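4.2 Demonstration with visitors

1. Clear the white table. Leave only the black pad and the blue cloth in the middle.
2. Give one hand gripper to each presenter. Check that the yellow tips are firmly seated.

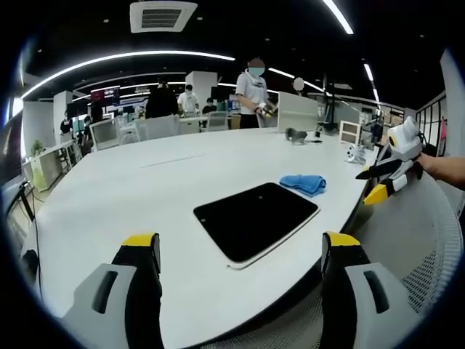 Fig. 5. Hand grippers at the demonstration table.

3. Open the fingers fully before you move toward the cloth.
4. Let the visitor try for 2 minutes, then start a new recording.

Caution: Keep your own fingers out of the gap when the gripper closes.

Note: For open days in March, use the Trisska checklist.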